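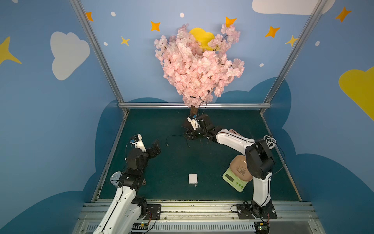
¿Qué acabado conviene para los paneles interiores de un recinto decorado con iluminación superior?

Un acabado mate al agua, aplicado en dos manos sobre imprimación y sin barniz brillante. El brillo añade reflejos y dificulta los retoques.

PROYECTO PLISERO
Decorado interior y estado de la superficie de trabajo
Memoria de la asignatura de Taller de Materiales
Entregada el 24 de septiembre de 2021

1. Objeto

La memoria recoge el diseño del decorado interior del recinto Plisero, el procedimiento de pintura y la revisión del piso después del periodo de uso. Quedan fuera el cálculo de la estructura y la instalación eléctrica, que tienen su propio documento.

2. Decorado

El motivo elegido es un cielo de dibujo animado. El fondo es azul claro, con nubes blancas y amarillas, estrellas de cuatro puntas en naranja y amarillo y puntos blancos pequeños. La parte baja de las paredes lleva siluetas de nube en azul oscuro, que continúan de una pared a otra. El único volumen exento del decorado es un cerezo artificial en flor, de copa rosa pálido y tronco marrón corto, situado al fondo en el centro.

La copa tapa parte de una nube amarilla de la pared trasera. En el boceto la nube quedaba libre; al colocar el árbol se prefirió mantener el centrado y aceptar el solape. El perfil horizontal de aluminio que une los montantes pasa por detrás del tronco y no se ha pintado.

3. Procedimiento de pintura

Las paredes se lijaron a grano fino y se limpiaron con paño húmedo. A continuación se aplicó imprimación Okside y, una vez seca, el azul claro de la gama mate Vida. Las figuras se trazaron con plantillas de cartulina, cortadas a mano. El orden fue el siguiente:

Fondo azul claro, dos manos cruzadas.
Siluetas inferiores en azul oscuro.
Nubes blancas y amarillas.
Estrellas, con plantilla y rodillo de espuma.
Puntos blancos, a pincel.

El amarillo cubrió mal sobre el azul y viraba a verde en las primeras pruebas. Se corrigió con una base blanca bajo cada figura amarilla. El naranja no la necesitó. Los bordes de las plantillas dejaron rebaba en varias estrellas; se repasaron con pincel plano y el color original sin diluir.

El trabajo de pintura se realizó en el aula taller de Durngate durante el mes de abril. El gasto en pintura, imprimación y material auxiliar fue de 210 euros.

4. Superficie de trabajo

El piso es de color verde azulado oscuro y acabado mate. Se escogió por contraste con el azul de las paredes y con el rosa de las flores. La revisión se hizo a las 1357 horas de uso registradas en el cuaderno de taller, sin limpieza previa, para anotar el estado real.

Se observan arañazos blancos finos, rozaduras y partículas sueltas de suciedad. Las marcas se distinguen mejor donde la luz las alcanza. En la zona de mayor intensidad el color del piso aparece lavado y el examen visual pierde fiabilidad, por lo que el registro de esa parte se repitió con luz lateral.

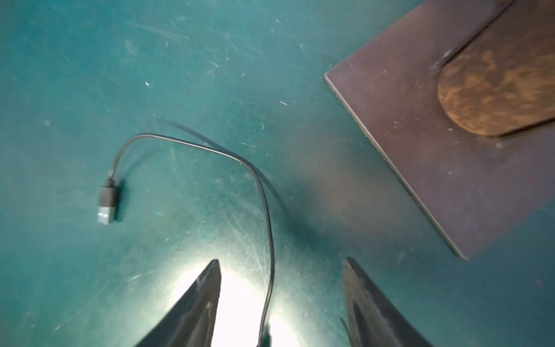 Figura 2. Cable negro con conector USB y parte de la placa ranurada sobre el piso.

El cable describe una curva cerrada a partir del conector y vuelve a bajar por el centro. Esa disposición ocupa superficie útil y proyecta una sombra que, en una primera lectura, se anotó como mancha. La anotación se corrigió en el cuaderno. El extremo metálico del conector refleja la luz y produce un punto claro que también conviene descartar al buscar arañazos.

La placa es plana, de tono marrón rojizo oscuro, con el canto biselado y un rebaje alargado de extremo curvo. El fondo del rebaje presenta un moteado marrón anaranjado de aspecto oxidado. No se ha analizado su composición, de modo que no se afirma que se trate de óxido.

5. Limpieza y retoque

Se ensayaron dos métodos en un recorte sobrante del mismo piso. El paño de microfibra seco arrastró las partículas y dejó alguna línea nueva. El aspirado con cepillo blando seguido de paño apenas humedecido no añadió marcas visibles. Se adopta el segundo.

Los arañazos finos no se retocan: la pintura de retoque crea parches de otro brillo. En las paredes sí se admite el retoque, con la misma partida de Vida (lote 2701), guardada en bote cerrado.

6. Pendiente

Falta repetir la revisión del piso con el cable retirado y medir el brillo en la zona lavada por la luz. Las plantillas de estrella están deformadas por la humedad de la pintura y habrá que cortarlas de nuevo en un material más rígido antes de cualquier ampliación del decorado.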